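Course Handout 13: Notes on the Open Day Visit
May 29, 2019

Read these before the discussion section. They assume you went to Flesulden with the group and sat through the morning demonstrations. If you missed it, borrow notes from someone who watched the floor and not the slides.

What we were told

Skidine opened with a talk on its two-armed table system, Moschos. The claim was that it can learn "any light bench task" from 60 practice runs. Ask yourselves what the word "any" is doing in that sentence. Elport, which supplies the software, was more careful and said "many." Write down both versions. You will need them for the assignment.

The speaker gave a success rate for January but did not say how a success was defined, or who decided. Two students asked. The answer was that the team "knows a good one when it sees it." I would not accept that in a lab report and I don't accept it from a company.

What to look for in a demonstration

Who sets up the table? How much was laid out by hand before the arms moved? How long does a person take to do the same job? We were given 24 minutes at the booth, and a fair part of that was resetting between tries.

The flower wrapping station is the one most of you want to talk about, so let's use it. Paper and string are hard for a machine. They crease, slide and never lie the same way twice — I will give Skidine credit for not picking wooden blocks. 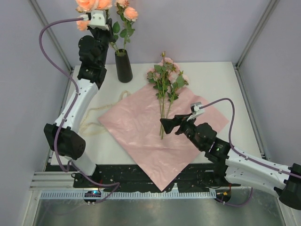 Still, a hard material doesn't make a hard test. If the paper always starts at the same angle and the stems always point the same way, the arms may have learned one layout and little else. We asked to turn the sheet a few degrees and were told there wasn't time. Maybe so. It's a fair question to send them in writing.

For next class

Write one page, worth 20 points. Pick one claim from the talk and describe the test that would change your mind about it. Say what you would count as a failure. "It looked smooth" earns nothing.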